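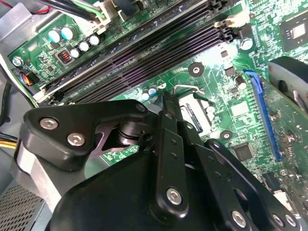 A gripper over the motherboard of an open desktop computer, next to the empty memory slots.

Robots take on memory and cards at Jalitz refurbishing plant

3 min read

Computer refurbisher Jalitz has moved part of its teardown work to robot arms, and the people who used to do that work by hand are now spending most of their shifts on testing and repair.

The company started running 3 robot cells at its Stisow plant in October. Each one takes a desktop computer with the side panel already off and removes the memory modules and expansion cards. A person still opens the case, checks it for damage and decides whether it goes to the robot or to a manual bench.

The Stisow plant handles 4,000 used computers a month, most of them from offices and school districts replacing their equipment. The cells currently process 400 of those. Jalitz plans to raise that number next year but has not set a target.

The plant employs 61 people. The company said no jobs were cut when the cells went in, and that it has agreed with employees not to make layoffs tied to the equipment during its first year of use. Workers who were on the teardown line were offered training in board testing, which pays more per hour. Most accepted. A few asked to stay at the manual benches, where small-form computers and anything with a bent case or a missing screw still end up.

Teardown was the job at the plant with the most complaints about sore hands and wrists. Memory latches have to be pressed open over and over, and older cards can be stiff in their slots. Workers on the line used to switch stations every two hours for that reason. That rotation has been dropped for the people who now feed the cells, and some of them have asked for it back, saying that loading cases all morning is dull and hard on the shoulders. Managers are trying out a schedule that moves people between loading and testing at lunch.

The cells were put together by Shih, an automation firm that also supplies the software. Cables are the main cause of stops. When a bundle lies across a slot, the arm waits and a light comes on above the station until someone moves the wires aside and restarts it. Loaders now tuck cables out of the way before they send a case in, a step that was not in the original plan and adds to the time spent on each machine.

Employees can stop any cell without asking a supervisor. They also keep a log of problems at each station, and Shih's technicians go through it with the day shift every Monday.

Jalitz's second plant, in Walen, will keep doing all of its teardown by hand for now. That site works mainly on laptops, which the cells are not set up to handle.

Contact the newsroom | Copyright, all rights reserved | Back to top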